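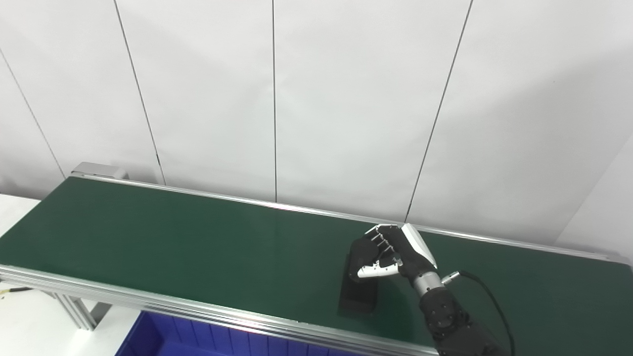 Belt conveyor, dark green belt, aluminum side rails. Thread on buying one used.

1/ A few people asked how I pick secondhand conveyors for small shops. I've bought 23 of them, mostly for packing rooms and one bakery. Two were mistakes. Writing it down so I can send a link next time.

2/ Start with what you're moving. Weigh your heaviest item, measure your smallest one. The small one matters more than people think. A short item can tip into the gap where one conveyor hands off to the next, and then you have a jam every ten minutes.

3/ Belt surface next. Smooth belts let you slide things sideways, good for sorting by hand. Rough-top belts grip, good for inclines. If the listing doesn't say, ask for a close-up. Sellers will often write "standard belt" and that tells you nothing.

4/ Look at the splice. Every belt is a loop and the loop is joined somewhere. Ask the seller to run it until the splice is on top and send a photo. You want it flat, square to the edges, no lifted corner. A lifted corner will catch on something.

5/ Then the edges of the belt. Fraying on one side means it has been running off center. Tracking can be adjusted in most cases. A frame that got bent in a move usually can't, at least not for less than you'd pay for another frame.

6/ Quick check for a bent frame: measure corner to corner both ways across the bed. The two numbers should match. I passed on a nice-looking Liapis unit in Gesville over this. The seller said it ran fine. It did run fine, for the minute I watched it, with the belt slowly walking to the left.

7/ Slotted aluminum rails are worth paying a little extra for. You can bolt on guides, sensors, a shelf, whatever you need, and move them later. Painted steel is fine if you know your layout won't change. Mine always changes.

8/ Pulleys. Spin the tail one by hand with the belt slack if you can. Gritty noise is bearings. Bearings are cheap and take an afternoon. A worn pulley face is a different story – on odd widths you may end up having one made.

9/ Motors. Check the plate for voltage and phase before you get excited. My first mistake was a three-phase drive for a building that only had single-phase. It sat under a tarp until October, when I finally got a converter for it.

10/ My second mistake was width. I bought a belt 2 inches narrower than the cartons it was going to carry because the price was good. We ran it with overhang for a while. Don't do this. Cartons rotate at the guides and wedge.

11/ Prices. The last one I bought was $2,554 including the stand and a speed control, picked up in Lokau. Freight would have added a lot, so I rented a trailer. Always ask what freight costs before you make an offer, and ask whether they'll load it.

12/ Stands get left out of listings all the time. So do the end covers and the chain guard. If a guard is missing, figure the cost of replacing it into your offer and don't run it until the new one is on.

13/ Height: most people set the belt too low. Have whoever is going to stand there all day try it with a carton on a table first. We settled on belt height just under the elbow. For heavier cartons I'd go lower than that.

14/ Speed: slower than you want. Packing rooms always ask for fast and then everything piles up at the taping end. Ours in Clirnport is set near the bottom of the dial and gets the same number of boxes out the door.

15/ Cleaning. Damp rag and mild soap for most belts, power locked out. Skip solvents unless the belt maker says they're OK. Pull the bed cover every few months if yours has one. I found 21 pens under the Clirnport belt, plus a tape measure I'd already replaced.

16/ Belt tension – tighter is not the fix for everything. Tighten only until it stops slipping under load. Overtightened belts wear out bearings, and then you're back at post 8.

17/ Someone asked about new vs. used. If you need it running by a set date, buy new and get the lead time in writing. If you can wait and you own a socket set, used is fine.

18/ I have a one-page checklist I take to pickups. Corner measurements, plate info, splice, edges, bearings, guards, stand bolts. Reply if you want it and I'll post a copy tonight after I fix the typos.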